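Teaching the Two-Arm Rig to Nest Measuring Cups: A Guide for New Club Members

Last updated by Yung-ching Liao

This guide covers the cup nesting task from a cold start to a trained policy. It assumes you have finished the safety sheet and have driven the arms by hand at least once. If you haven't, ask Maribel Ticona for a slot on Friday afternoon before going further.

The task is simple to state. The cups start spread out on the table, and the arms have to stack them one inside another in order of size. It takes a new operator most of a semester to get good at it, so plan on several short sessions and leave the long ones for later.

What you need

The two follower arms, powered and homed
The leader arms you hold during recording
The set of plastic measuring cups
The clear storage bin
A laptop with the Rirnarow recorder installed
A second person

The second person resets the table between takes and keeps a hand near the stop button. Recording alone is against club rules.

Step 1: Check the arms

Turn on the power strip first, then the arms, then the laptop. Wait for both arms to finish homing. Open and close each gripper five times. The fingers should meet along their whole length. If one side touches first, loosen the two screws at the base of the finger, square it up and tighten again.

Look over the cables next. There should be enough slack at the wrist for a full turn in each direction. A cable that goes tight in the middle of a take will pull the arm off its path, and you will not notice until you play back the data.

Step 2: Lay out the cups

Wipe the table with a dry cloth. Put the cups down by hand, open side up where they will stay that way. The light ones tip over onto their handles, and that is fine. Leave them how they land. Our first policy, trained last October, only ever saw upright cups and could do nothing with a tipped one.

Change the layout every take. Turn the handles in different directions. Let two cups overlap now and then, and put one near the edge of where the arm can reach. Fermín Insaurralde keeps a layout sheet in the shared folder with starting positions we are short on. Work from the top of the sheet and mark off what you have done. 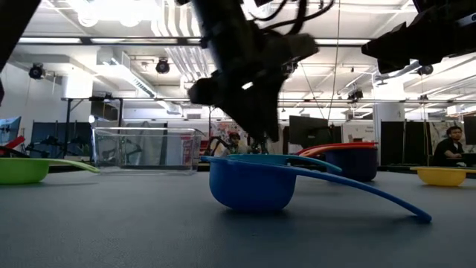
Keep the bin in the same place for a whole session. If you move it, start a new session in the recorder so the two sets don't get mixed.

Step 3: Record a take

Start the recorder and wait for the tone. Move both leader arms slowly to the ready pose. Then work in this order:

1. Pick the largest cup and set it down in open space.
2. Pick the next size by the rim, with one finger inside the bowl and one outside.
3. Bring it over the first cup, lower it until it touches, and open the gripper.
4. Repeat with the remaining cups.
5. Return both arms to the ready pose and stop the recorder.

Grip the rim whenever you can. The handles are long and thin, and a cup held by the end of its handle swings. When the rim is blocked by another cup, use the free arm to slide the blocking cup away first, then go back to the rim.

Come straight down for the last inch. Approaching at a slant pushes the cup ahead of the fingers, and the policy will learn to chase it across the table.

If you drop a cup, pick it up and carry on. Takes with one recovery in them are useful. Takes with three or more should be thrown out. Press the discard key and reset.

Step 4: Review the data

Play back every tenth take at double speed. Check that all camera views are there and that the gripper signal matches what you see. Sum-yee Chu wrote a script called Druline that flags takes with missing readings. Run it at the end of the session, before you copy anything to the server.

Name the session folder with your initials and the session number. Put anything odd in the notes file, such as a loose finger pad or a cup that was swapped out. The club's full set now stands at 2,567 takes, and old notes are the only way to find out why a batch looks different.

Step 5: Train and test

For a first run, use 130 takes from your own sessions. Leave the batch size at the default and set the image cache to 1,024. Start it in the evening and it will be ready by the next club meeting.

Test with the speed limit on and your partner at the stop button. Run ten layouts you did not record and write down how far each one got. Common faults and what to try:

The gripper closes above the cup. Recheck the camera mount, then record more takes of the low cups.

The arm stops over the cup and waits. You paused there while recording. Trim the pauses or record again.

The cup goes in crooked and jams. Add takes where you lower more slowly and let go later.

Bring your test sheet to Ljubica Mujić when you have all ten results. She assigns the next set of layouts.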